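4 Installing Adhesive Hooks and Strips

This section covers mounting Gutholm adhesive hooks on interior walls. For hooks fixed with screws, see Section 5. For outdoor surfaces, see the surface table at the back of this guide.

4.1 Before You Start

Read the load rating printed on the back of the package. The rating applies to one hook with one strip, mounted vertically on a smooth, sealed surface. Two hooks placed side by side do not double the rating unless the load is shared evenly between them.

You will need:
Hook with separate mounting plate
Adhesive strip, matching size
Rubbing alcohol
Lint-free cloth
Pencil
Low-tack tape for marking (optional)

CAUTION: Do not mount hooks over beds, cribs, stoves, or walkways. Do not hang glass, framed mirrors, or items that cannot be replaced.

4.2 Suitable Surfaces

Painted drywall, sealed wood, glazed tile, metal, and glass are suitable. Wallpaper, brick, textured plaster, bare wood, and vinyl siding are not. Matte paints labeled "washable" often contain additives that weaken the bond. If the paint type is unknown, test one strip in a hidden spot with no load for 2 days, then remove it as described in 4.5.

New paint must cure before any strip is applied. Allow at least 7 days for water-based paint. Oil-based paint takes longer; follow the paint maker's instructions.

4.3 Mounting the Hook

1. Mark the hook position in pencil. Keep at least 4 inches away from corners, door trim, and heating vents.
2. Wipe the area with rubbing alcohol. Do not use household spray cleaners or wet wipes. They leave a film.
3. Let the wall dry completely.
4. Slide the hook off its mounting plate.
5. Peel the liner marked WALL and press the strip to the wall with the pull tab pointing down. The tab must extend past the lower edge of the plate.
6. Peel the second liner. Press the plate onto the strip and hold it firmly for 30 seconds.
7. Slide the hook back down over the plate until it clicks.
8. Wait one hour before hanging anything.

NOTE: In rooms below 50°F the adhesive sets slowly. Wait overnight.

4.4 Loading the Hook

Hang items so that the weight pulls straight down along the wall. A load that sits away from the wall peels the top of the strip even when the total weight is within the rating. This is the most common cause of failure with bags and coats, which tend to be hung by one loop or collar and then pulled sideways when taken down. 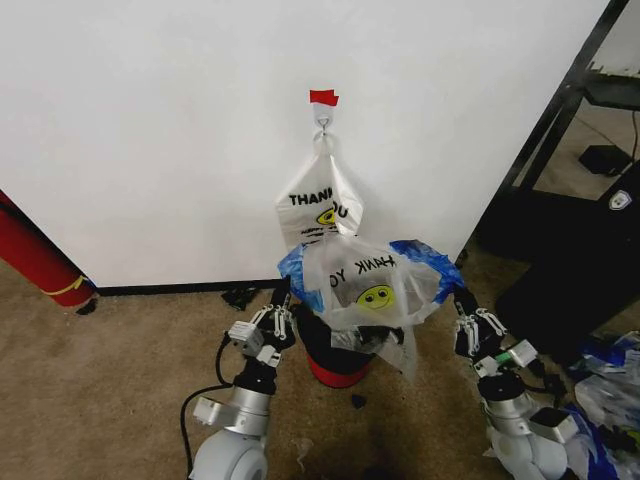
Lift items clear of the hook before moving them away. If the hook is used daily, check the top edge of the plate once a month. A visible gap between plate and wall means that the strip has started to release. Remove the load and fit a new strip. Pressing the old strip back into place will not restore the bond.

Humidity also shortens strip life. In bathrooms, use the water-resistant strips (sold separately) and mount the hook outside the direct spray area.

4.5 Removing the Hook

1. Take off all items.
2. Slide the hook up and off the plate.
3. Hold the plate lightly in position. Do not press it against the wall.
4. Grip the pull tab and stretch it slowly straight down, keeping it flat along the wall. The strip will extend to almost 9 inches before it lets go.
5. Discard the strip. Keep the hook and plate.

CAUTION: Never pull the tab toward you. The strip may snap or lift the paint.

If the tab breaks, warm the plate with a hair dryer on its low setting, then work a length of dental floss down behind it with a sawing motion. Rub off any residue with a fingertip. Do not scrape with a blade.

4.6 Reusing Hooks

Hooks and plates may be reused with new strips of the same size. Check the plate for cracks at the clip before each use. Strips cannot be reused or cut to fit. Store unused strips flat, in the original package, away from direct sunlight.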